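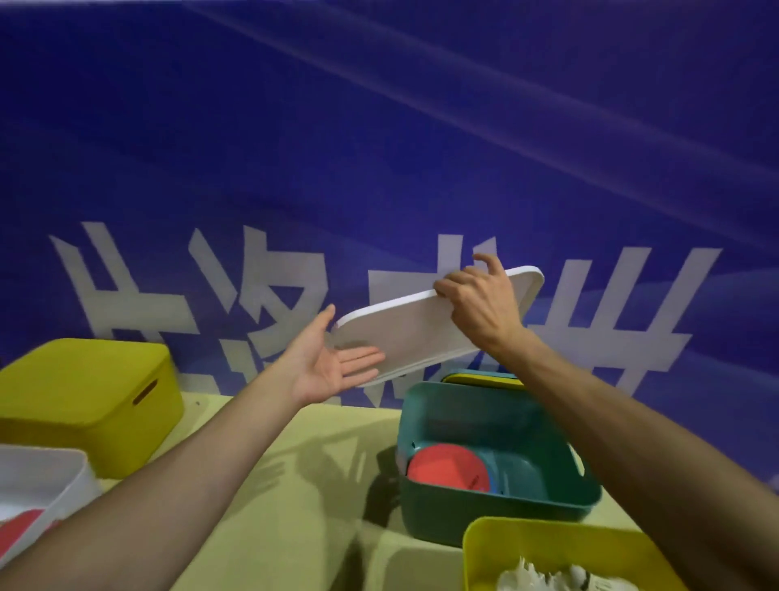 ## Lids

Volkan Akyol held the white lid over the teal bin and waited. The sorter was not ready for lids. It could pick from an open bin, 11 tries in 60, and Hatice Bilgin had logged every one.

"Higher," she said from the laptop. "It needs the rim."

He tilted it. The workshop at Skimdale had no heating after six, and his left hand was going numb.

"Confidence?"

"It says tray." She typed for a while. "Now it says lid."

"Which is it using?"

"Tray — it rounds down."

He kept his arm up. She changed a 3 to a 2 and ran it again.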